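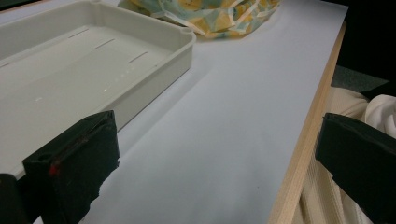
Figure 1. Gripper fingers at the work table, with the tray and the patterned bag.

Section 2. Before You Buy: Planning Your Dravton Station

I wrote this section after my own first order, when I spent most of the money on the gripper and then had nothing left for a table. Work through the steps in order and keep a running total as you go - a pencil is fine.

1. Pick your tasks first. Write down the objects you want handled in the first month. A rigid tray and a soft cloth bag ask very different things of a gripper, so if you have both on your list, put them both on the trial sheet.

2. Measure the table. You want open surface between the objects and the edge where the operator sits. I like a plain white top, and I'd buy that before any fancy mount!

3. Price the hand-held kit. The Dravton starter kit was $836 when I ordered, and it comes with one pair of finger pads. Add $200 for cables, storage and the little things you always forget (I forgot the charger).

4. Order spare pads now. Get 3 pairs if you plan to run every day. The covering on the fingers takes a beating along the lower side, and once the edges start to fray you'll want a fresh set in the drawer.

Note: Waritz pads fit the same bracket and cost less, but you have to buy the screws separately. Florelar pads need an adapter plate, so put that on the order too.

5. Budget for people. My plan allowed for one operator and I ended up paying two, plus roughly six hours of training each. Put the training on its own line or it'll vanish into "setup" and you'll never find it again.

6. Hold off on the arm. Run the hand-held kit through January, look over your recordings, and then decide whether the Aitken mount is worth it for your tasks.

Caution: Don't order the Aitken mount until you know how thick your table edge is. The clamp won't close on a thick board, and opened clamps can't be returned.

Caution: Keep loose sleeves and lap blankets clear of the fingers while they're closing.

Once your total is down on paper, go to Section 3 for unpacking.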